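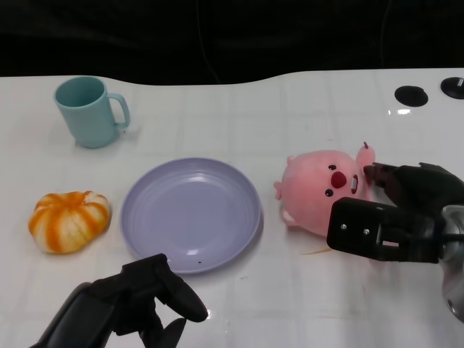

The landlord's view, given by telephone and repeated twice, was that a table is not laid until there is something on the plate. The tenant of 7 Valtstead Court wrote this in the inventory under Remarks, since there was no other column for it.

October 21, 2020
By the author of The Brimelcombe Inventories

The form required one line per item. Items were to be entered by colour, type, condition and place.

Mug, light teal, handle intact. Darker teal inside. No chips found on the rim when a thumb was run round it. Place: the back of the table, to the left.

Plate, lavender, round, wide rim. One dark dot near the lower edge. The tenant rubbed the dot with a damp cloth, then with a dry cloth, and entered it as a mark. The form allowed "mark" or "damage". It did not allow "dot".

Pumpkin, small, orange and cream. The landlord asked whether it was food. The tenant pressed it, weighed it at 300 grams on the kitchen scale, and said that the question could be left open until February, when the answer would be clear from the smell. The landlord asked for it to be entered as decoration.

Toy, plush, pink, round, lying on its side. Species: beaver, or near to it. The tenant set it upright. It stayed upright for as long as it took to write "upright", and then it lay down again. The entry was corrected and initialled.

The table itself belonged to the flat. It was white and glossy, with pale grey lines that divided the top into squares. The landlord held that the lines made it easy to return each item to its proper place. Under clause 35 of the lease, items present at the start of a tenancy were to be present at the end of it, and in the same positions. The tenant had signed this at the Branonitz office without reading past clause 20, as the heating there was off.

At four o'clock the kettle was filled. The tenant needed the mug and had no other. The mug was lifted, its position noted by the nearest two lines, and tea was made in it. This took the mug out of the inventory for nineteen minutes. A second sheet was started to cover the absence.

The plate was harder. There was bread, and there was a wish to eat it. If the bread went on the plate, the table was laid, by the landlord's own account, and a laid table was a different entry on a different form. The tenant ate standing at the sink and caught the crumbs in one hand.

The landlord rang at six to ask for the total value. The tenant read out 2,702, which was the number printed at the top of the form, and the landlord wrote it down and thanked him.

Afterwards the tenant washed the mug, dried it and put it back by the two lines. He moved the pumpkin a little nearer the plate. He considered this for some time. Then he took a new sheet, wrote the date of the tenancy at the top, and began again with the mug.

4 comments | 11 shares

Contact | Copyright The Brimelcombe Inventories | Back to top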